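Comparing Two-Finger Grippers on Cloth and Mixed Objects: A Bench Procedure

Robotics Laboratory, Kestville Technical Institute
Maintained by Recep Bayram, Laboratory Supervisor

Purpose

This procedure sets out how members of the laboratory compare parallel grippers on soft items and on small rigid items lying among them. It applies to any two-finger gripper that can be mounted on the bench arms. At present the laboratory holds two models for comparison, the Skekevex and the Onsri, and both are used as examples where a setting differs between them.

The procedure does not cover suction tools or hands with more than two fingers. Those are handled under separate instructions.

Before You Begin

Users must have completed the arm safety briefing and must have a confirmed booking for the bench. A full comparison of two grippers takes most of a working day. Bookings shorter than four hours should be used for fitting and calibration only.

Collect the following before powering the arm:

The grippers to be compared, each with its own mounting plate and screws
The hex key set and the torque driver from the bench drawer
The felt table cover
The towel set and the box of small objects
A printed score sheet for each gripper
The lint roller

Check that both grippers carry the same finger style. A comparison between a long-fingered gripper and a short-fingered one says more about the fingers than about the drive, and past results from such sessions have been withdrawn from the shared record. If matching fingers are not available, write the finger length of each at the top of its score sheet.

Step 1. Prepare the Table

Lay the felt cover over the table and smooth it from the center outward. The felt must lie flat at all four corners. It gives the fingers a small amount of cushion when they touch down, and it keeps light objects from sliding away before the fingers close.

Run the lint roller over the felt. Loose fibers collect on the finger pads and change how they hold, particularly after several trials with terry cloth.

Turn on the overhead lights and close the blinds. The lighting must stay the same for both grippers, including across a lunch break.

Step 2. Set the Camera

The camera stays in one position for the entire comparison. It should take in the full width of the working area and the fingers at their starting height. Record a short clip and play it back before the first trial. If the fingertips cannot be made out clearly against the table, adjust the exposure now and leave it alone afterward.

Mark the position of the camera mount with tape. Should the mount be bumped during the session, return it to the tape, take a new reference clip, and note the trial number at which this happened.

Step 3. Mount the First Gripper

Power down the arm and wait for the status light to go out. Support the gripper with one hand while starting the screws, and tighten them in a cross pattern. The correct torque for each model is printed on the card in its case. Do not rely on the figure from the other model.

Connect the gripper cable and route it along the wrist with the reusable ties. Leave enough slack for a full turn of the last joint. Most of the failed sessions in the laboratory's records were caused by cables that were tied too tightly -- the arm stops partway through a motion and the trial cannot be scored.

Restore power, select the gripper profile in the controller, and enter the weight and tool length. The Skekevex and Onsri profiles are stored under their own names. Confirm the selected profile with a second person or by reading it aloud from the screen.

Step 4. Calibrate the Opening and the Touch Height

Open the fingers fully, close them fully, and repeat five times. Watch for uneven travel. If one finger lags behind the other, stop and check the mounting brackets before continuing.

Next, lower the fingers in small steps until the tips press lightly on the felt. Record this height. Raise the arm by two millimeters and save that position as the lowest permitted point. Every motion in the trials must remain above it. The Skekevex fingers flex slightly and will forgive an error here; the Onsri fingers do not, and will trip the force limit.

Set the closing force to the same value on both grippers. If the two controllers use different scales, use the spring gauge to match them at the fingertips. A setting of 35 on the Skekevex scale is the usual starting point, and the matching Onsri value should be found with the gauge each time.

Step 5. Run the Flat Cloth Trials

Place one towel flat on the felt with its hem facing the arm. Bring the open fingers down over the hem, close, and lift. Hold for five seconds. Score the trial as follows:

2 -- The towel is lifted clear of the table and held for the full time
1 -- The towel is lifted but slips before the time is up
0 -- The towel is not lifted, or the arm stops

Return the towel to its starting position and repeat until there are ten scored trials. A trial interrupted by a person or by a network fault is run again and is not scored.

Flat cloth is the easiest condition for most grippers, and its main use is to confirm that the mounting and calibration are sound. A gripper that scores poorly here should be checked before any conclusion is drawn about its design.

Step 6. Run the Mixed Object Trials

Mixed trials place a rigid item in or under a loosely bunched towel. The standard item is a metal spoon. The towel should be dropped from a low height and left as it falls, with the spoon then tucked into a fold so that part of the bowl remains exposed. Arranging the cloth by hand into a neat shape is not permitted, as it tends to favor whichever gripper the operator has used most.

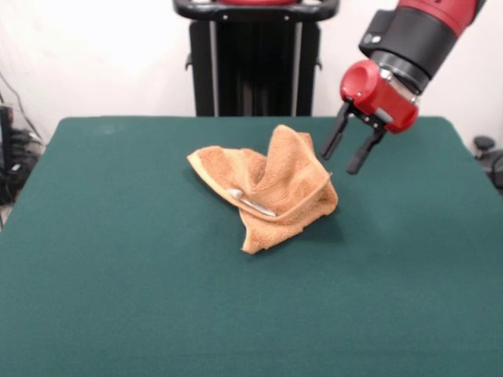
Each mixed trial has two parts, and they are scored separately. In the first, the operator attempts to take the towel and leave the spoon. In the second, with a fresh arrangement, the operator attempts to take the spoon and leave the towel. Both parts begin with the fingers open and clear of the cloth.

Approach slowly during the final portion of the descent. A fast approach pushes air through the cloth and may shift the spoon. When the target is the spoon, turn the wrist so that the fingers close across the narrow handle wherever it can be reached. Closing on the bowl is allowed, but it should be written on the score sheet as a bowl grasp. Smooth metal slips easily from worn pads, and the two types of grasp should be kept apart in the results.

If the fingers pick up both items when only one was intended, score the part as 1 and write "both" beside it. If the spoon leaves the table, end the trial and wait until the arm has come to a complete stop before retrieving it.

Complete ten trials of each part, and then clean the finger pads with a dry cloth.

Step 7. Change Grippers and Repeat

Mount the second gripper and carry out Steps 3 through 6 again in full. Calibration values from the first gripper must not be carried over. The same operator should run both halves of the comparison. Where this cannot be arranged, the operators should exchange places so that each has run both grippers an equal number of times.

Step 8. Record the Results

Enter the scores into the shared record on the same day. The record held 598 scored trials at the close of July, of which 283 were mixed object trials. Entries must include the gripper name, finger style, closing force, touch height, and the operator's initials.

Report flat cloth and mixed scores separately. Do not add them together into a single total. A gripper with a strong total may still be unsuitable for work in which rigid items are common, and earlier reports to Sukbridge, the laboratory's equipment supplier, had to be reissued for this reason.

Common Problems

The fingers close on air above the cloth. The touch height was probably measured before the felt was smoothed. Lay the felt again and repeat Step 4.

The cloth lifts and then slides out. Inspect the pads for lint. If they are clean, raise the closing force by a small amount on both grippers and restart the comparison -- changing one gripper alone makes the earlier scores unusable.

The arm stops with a force warning. Clear the warning, raise the arm by hand control, and confirm the lowest permitted point. After three warnings in one session, stop work and notify the Laboratory Supervisor.

The controller does not recognize the gripper. Power down before reseating the connector. The Onsri connector requires a firm push and a quarter turn.

Closing the Session

Park the arm, power it down, and return both grippers to their cases with the screws in the bag provided. Fold the felt with the working side inward. Towels go in the bin marked for washing after every full comparison. Score sheets are kept in the folder beside the door, and questions about this procedure may be left there or brought to the equipment meeting on Tuesday.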